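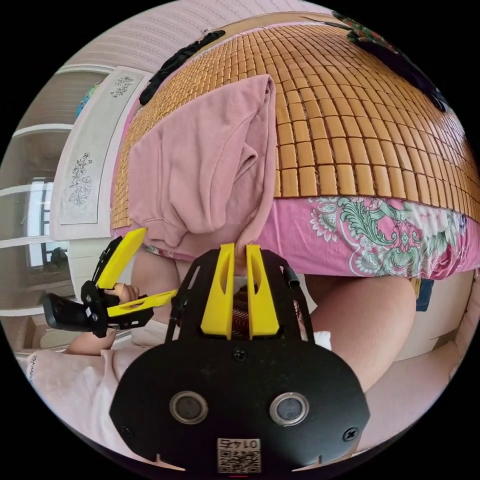 Bamboo tile mat over a floral sheet, pink sweatshirt at the bedside.

Print | E-mail

Giltoline Residence - Bedding and Room Care Project
Progress report to the Imhof Fund
17 Oct 2018
Prepared by Aurelio Medrano, project lead

Period covered

This report covers the work done since our last report in June. It deals with the sleeping mats, the replacement of sheets, the clothing and tidying sessions, and the storage of winter bedding. The heating work in the east wing is reported separately by the building office.

Sleeping mats

The grant was approved mainly for the mats, so I start with them. The upper floors of the residence get very warm at night from late spring on, and residents had asked for something cooler to lie on than a cotton pad. We ordered 113 bamboo tile mats from Piltis in the single-bed size. All have been delivered and all but four are in use. Those four came with broken cord along one side. Piltis has agreed to replace them and we are waiting for a delivery date.

The mats lie directly on top of the sheet. The tiles are small, so the mat bends where the mattress dips and can be rolled up from the foot end. We first laid them under the sheet, on the advice of the supplier, but residents found that the sheet bunched up and most of them moved the mat to the top within a few days. We have changed the instruction card to match what people do.

Two points on use have come up more than once. The first is hair. Long hair catches between the tiles, and several residents now put a pillow or a folded towel at the head end. The second is slipping. On the smoother sheets the mat moves toward the wall during the night. Faustino Cuautle, who runs the linen room, has sewn elastic corner loops on a trial batch and these hold well on the deeper mattresses. On the thin mattresses in the annex they come off. We have not found a fix for the annex yet.

Care is simple. The mats are wiped with a damp cloth and left to air flat on the bed with the window open. They must not go in the washing machine. One did, in the first week, and it could not be saved. The warning on the card is now in larger print.

Sheets

Residents may bring their own sheets or take a set from the linen room. Most bring their own. Printed florals and paisleys are common, and the rooms look better for it than they did with the old gray sets. From the linen room stock, Faustino has sorted out everything that was torn or worn through. The usable part of that fabric was cut into cleaning cloths.

We bought new flat sheets to fill the gap. They are wide enough to hang over both sides of the bed, which was a request from residents who store boxes underneath. The last lot we received was narrower than ordered and went back. The credit note has arrived and is included in the accounts.

Clothing and tidying sessions

The sessions were added to the plan at the request of the Fund, after last year's room visits showed that clothes were being kept mostly on the beds. The beds are the only large flat surface in a standard room, so they end up holding sweatshirts, towels and anything else taken off at the end of the day. With a mat on the bed this matters more than before. Zippers and metal buttons scratch the tiles, and damp clothes left on the mat leave marks that are slow to fade.

The sessions are short and held in the rooms, with one resident at a time. We go through the same steps in each:

- clear clothes off the bed and sort them into wear again, wash, and put away
- fold or hang what is clean
- straighten the sheet and pull it down evenly on both sides
- lay the mat flat and wipe it

Soft items such as sweatshirts are the ones that come back to the bed first. They are worn again the next morning and few people want to put them in a closet overnight. We now put up one wall hook next to each bed, and this has done more than the folding lessons. I would recommend hooks in all remaining rooms, whatever is decided on the rest.

Attendance was good until the end of summer and then dropped when the evening work shifts changed. We have moved the sessions to late morning.

Winter storage

The mats are too cold for winter use and will be rolled and stored once the nights turn. We bought Trimeo storage tubes for this. They are the right length but the caps are loose, and we are tying them with cord. Each tube has a paper tag for the room number. The attic shelf has been cleared and swept. I had planned to have the first mats up there by now, but the weather has stayed warm and residents want to keep them on the beds a little longer.

Spending

The storage tubes and cord cost $580 in total. Wall hooks and screws came to $200. Both are within the budget lines for fittings. The mats were paid for out of the main grant line on the terms already reported, and there has been no change. A small amount is left under linen because of the returned sheets - we would like to carry it over to the spring and spend it on elastic and thread. Receipts are attached to the paper copy.

Problems and open items

The corner loops do not work in the annex. The replacement mats have not arrived. The instruction card is so far in English and Spanish only, and we have had requests for other languages. Faustino's hours in the linen room end with the year unless the post is renewed, and the storage and spring return of the mats depend on someone being there to do it.

Next steps

Roll and store the mats. Finish the hooks on the top floor. Get the annex mattresses measured, so that a different loop can be tried before spring. Send the Fund a short note when the replacements from Piltis come in.

I would be glad to have a decision on the carry-over before the books close for the year.

Aurelio Medrano

Print | E-mail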